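**Wrist cam vs. overhead cam for clutter picking, my numbers are weird**

**rollier_bench** wrote:

OK so I've been chewing on this since March and I need other eyes on it. Our lab has been comparing two versions of the same grasp policy. Same backbone, same 3,203 demos, only difference is that version A gets the overhead view alone and version B gets overhead plus wrist. Everybody told me B would walk all over A. It doesn't! On our kitchen clutter set they come out nearly even, and on anything lying flat A is a bit better.

I'm pretty sure it comes down to how we labeled the approach phase (we call it the Nulard split, after the street the old lab was on, don't ask). We cut each demo into far, near and contact, and the policy gets a different loss weight in each one. 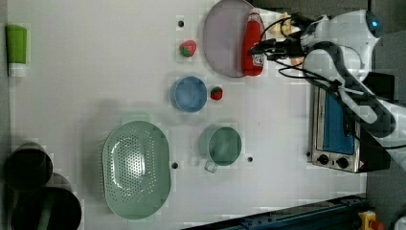

The near phase is where the two versions split apart. The overhead policy picks a grasp point early and sticks with it, while the two-camera one keeps changing its mind all the way down. You'd think a ketchup bottle on its side, half up on a plate, would be the perfect case for a wrist view, with the fingers right over it and all that red to look at. But for B that's exactly the kind of pose where the wobble is worst. My guess is that the plate edge tilts things a little and the wrist view reads it as the bottle moving. Has anyone seen this?

**kirkton_kate** wrote:

Seen it, yes, and for us it was sync. Our wrist stream ran 3 frames behind the overhead one and the policy learned to half ignore it. Check your timestamps before you blame the loss weights.

**rollier_bench** wrote:

Checked those first, they line up. I replayed 122 episodes side by side (my eyes are still recovering) and couldn't find a lag anywhere.

**Arnar Ketilsson** wrote:

I don't buy the plate story. If the tilt was the problem you'd see it on the mug handle too, and in your first post you only talk about flat objects. What's your split between objects on the bare table and objects on top of something else? Without that you're guessing.

Also, "nearly even" over how many trials?

**rollier_bench** wrote:

Fair. 1,405 trials total, both versions together. I haven't broken it out by what's under the object and I should. Mug grasps look fine for both, but the mug is always standing up in our set, so I don't think it tells us much about tilt either way.

**chiba_noodle** wrote:

Siding with Arnar on the plate, but I think the Nulard split thing is real. We tried something similar in Chiba with two phases and the boundary mattered way more than the weights. If your near phase starts while the gripper is still high up, the wrist view has half the table in it (plates, bowls, toy fruit, whatever) and it's basically a worse overhead camera. Start it later and see if B calms down.

**kirkton_kate** wrote:

Hmm, I'd do the opposite and start it earlier, with wrist dropout during training. We got a much steadier descent that way. Moving the boundary just hides the problem.

**chiba_noodle** wrote:

Dropout hides it too, it just hides it with more GPU hours :)

**rollier_bench** wrote:

Ha, OK. Plan is to sort the trials by supporting surface first, then retrain B twice, once with the later boundary and once with Kate's dropout. Same seeds for both so you two can't argue about it. The sort I can do tonight, the retrains are stuck behind somebody else's job on the cluster.

**Arnar Ketilsson** wrote:

Post the sorted table even if it's boring, please.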